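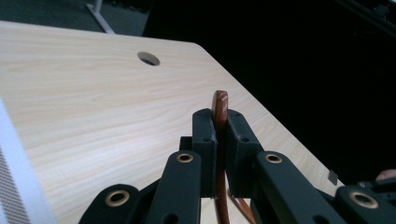 Parkthorpe Reading Rooms – progress report
20 Apr 2025

The second stretch of the grant has been a really good one for us. Both reading groups are now running every week, one at Parkthorpe and one at the Trotness branch, and 68 adults have signed up between them. We had hoped for 80 by the summer, so we are well on the way and still getting new people through word of mouth.

Trotness was slow to begin with. Evening sessions clashed with the last bus, so in March we moved the start time up by half an hour, and attendance picked up right away. Several people who had dropped out came back – a lovely surprise!

Large-print books have been the big hit. We spent less than planned on these thanks to a discount from Peñalver, and would like to move what is left into audio titles, if you agree. The revised budget sheet is attached. Lines 4 and 7 are the only ones that have changed.

The Sokus lending software is set up at Parkthorpe but not yet at Trotness, where loans are still written in a notebook. We expect to switch over before the next report.

Still to do: two family days, the short survey, and a second shelf order. The family days are the part we are most excited about, and the first is already half booked.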